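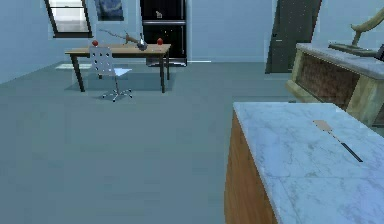
Tavion Crenshaw and Ebbe Blomqvist
Suldale Technical College, Gunsmithing Program
Second-Year Project Report
Submitted Monday, May 15, 2023

How Often Does a .22 Target Rifle Need Its Bore Cleaned?

Background

Shooters disagree about how often to clean the barrel of a rimfire rifle. Some run a wet patch through after every session. Others leave the bore alone until the groups start to open up. Both sides point to good scores. Most of what we read before starting came from forum posts and club newsletters, and very little of it gave a round count or named the ammunition used.

We wanted to track one rifle over a long enough stretch to see when accuracy started to drop, and then see how many shots it took to settle down after cleaning.

Equipment

The rifle was a Zerkis single-shot bolt action in .22 Long Rifle, owned by the program and used in the first-year bedding class. It has a heavy barrel and an adjustable two-stage trigger. We did not change the trigger, stock or bedding at any point. The action screws were checked with a torque driver before each session.

All ammunition was standard velocity target load from a single lot. We bought enough at the start to finish the project. Cleaning was done with a coated one-piece rod, a bore guide, cotton patches and Wokeo bore solvent. We did not use a bronze brush in the first phase.

Shooting took place on the indoor lane at the Abernathy range, which is 50 yards long. We had planned to shoot outdoors at 100 yards as well, but wind made the first outdoor session useless for comparison and we dropped that part.

Method

The project ran for nine weeks. Each session began with the rifle on a front rest and rear bag. The first five shots went into a separate target and were recorded as settling shots. After that we shot five-shot groups with a short break between them. Both of us shot every session, and we traded places after each pair of groups so that neither of us was always the one shooting late in the day.

Groups were measured center to center with a dial caliper. The person who had not fired the group did the measuring. A group was thrown out only if the shooter called a bad shot before looking through the spotting scope.

In the first phase we left the bore uncleaned and kept shooting until three groups in a row measured worse than the largest group from the first session. In the second phase we cleaned at fixed intervals and recorded how many shots it took for the point of impact to stop moving.

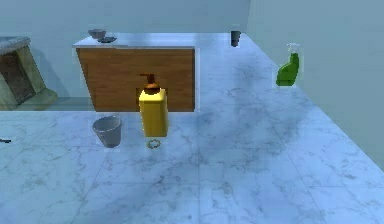
Low cabinet with a white countertop.

Results

In the first phase the rifle met our stopping rule after 973 rounds. The change was not gradual. Groups stayed steady for most of that count, then vertical spread began to grow over two sessions. Horizontal spread changed very little. When we looked down the bore with a borescope, the heaviest fouling was a hard ring just ahead of the chamber. The rest of the barrel looked fairly clean, with a thin gray wax layer in the grooves.

Solvent and patches alone did not remove the ring. We let the solvent sit and repeated the patches several times with no visible change. A bronze brush, run one way from the chamber end, took it off.

In the second phase we found that a freshly cleaned bore threw its first shots high. The number of shots needed to settle depended on how thoroughly we had cleaned. After one wet patch and two dry ones the rifle was back to normal almost at once. After a full cleaning with the brush it took two full groups or more.

Across both phases we fired 2,279 rounds, including settling shots and the groups that were thrown out.

Problems

The range heater failed during one session in the second phase, and the groups from that day were larger than the ones before and after. We kept them in the data and marked them in the log. Ebbe also changed his cheek position partway through the first phase on advice from our instructor. His groups got a little smaller after that, which may have hidden some early fouling.

The main limit is that we used one rifle and one lot of ammunition. Lubricant varies between makers, and a different chamber may build up a ring faster or slower.

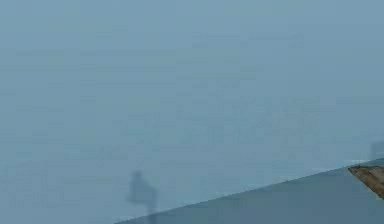 Should a rimfire barrel be cleaned right before a match?

A light cleaning with one wet patch and two dry patches caused no lasting shift in our rifle, but a full cleaning with a brush did. Anyone doing a full cleaning should do it with enough time left to fire two or three groups before shooting for score.

Recommendations

For the program rifles we suggest a light cleaning after each class day and a brushed cleaning of the chamber end once a term. The round count should be written on a card kept in the case. At present the cards record only who checked the rifle out.

If another pair takes this up, we would like to see it repeated with two rifles of the same model, one cleaned lightly throughout and one left alone. The ammunition should be ordered by December, as our lot took longer to arrive than we had allowed for. Our targets and the shooting log are in the flat file in the bench room, sorted by session.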